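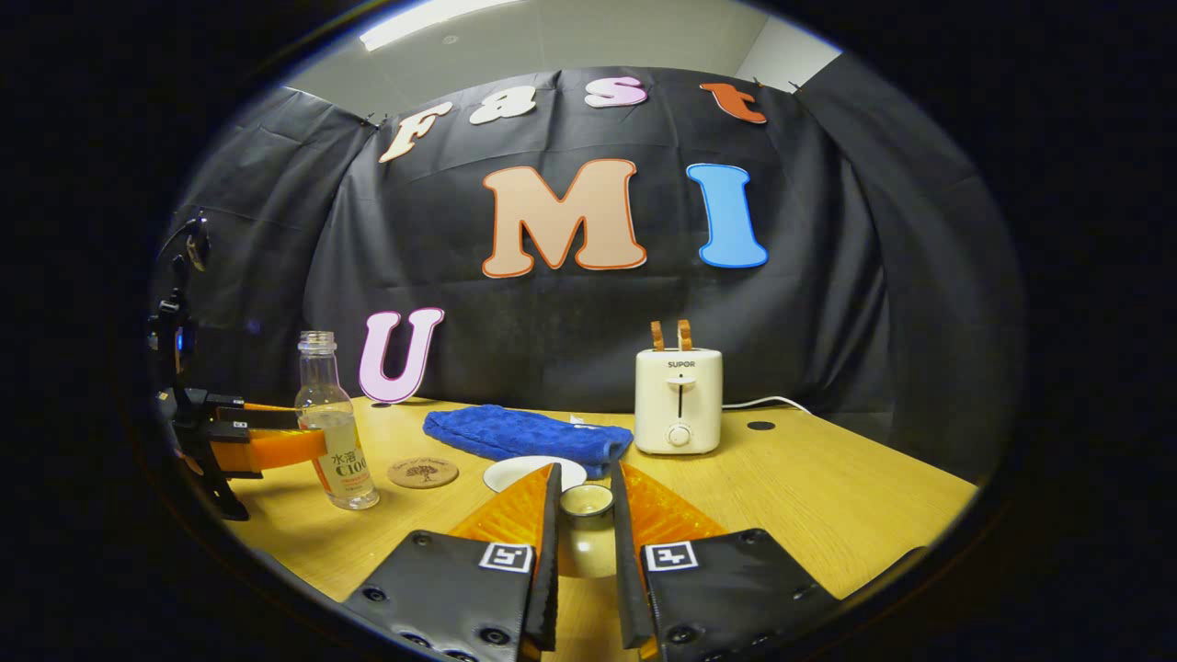 Cut-out letters on a black cloth, with a wooden table in front.

I have read the notices in the Lirkmont paper every week for longer than I care to say, first the deaths and then the weddings and then, with my second cup of tea, the school leavers. I am fond of all of them, and so it pains me a little to grumble about how short they have become.

When my aunt died in March, we were given 400 characters before the price went up. I sat at her kitchen table with a pencil, rubbing out her years at the Leclerc bakery so that there would be room for the time of the service. The bakery had to go, and so did the choir, and the 17 summers she spent running the stall at Dorken fair (she did love that stall, and would have talked to you about it until your ice cream melted!). What was left could have been anybody's aunt.

I do understand that paper costs money. But the old notices, the ones my mother kept in a biscuit tin, ran on quite happily. They told you who had sung, who had come over from Vekitz on the early train, and what was served afterwards. I found one from a wedding 61 years ago that gave a whole sentence to the bride's gloves, and I felt I had very nearly been there myself.

So my plea to the editor is a modest one. Let families have a few more lines at the old price, even if the print must be smaller and some of us have to fetch our glasses. I would gladly give up the motoring page for it, and I think my aunt, who never learned to drive, would have said the same.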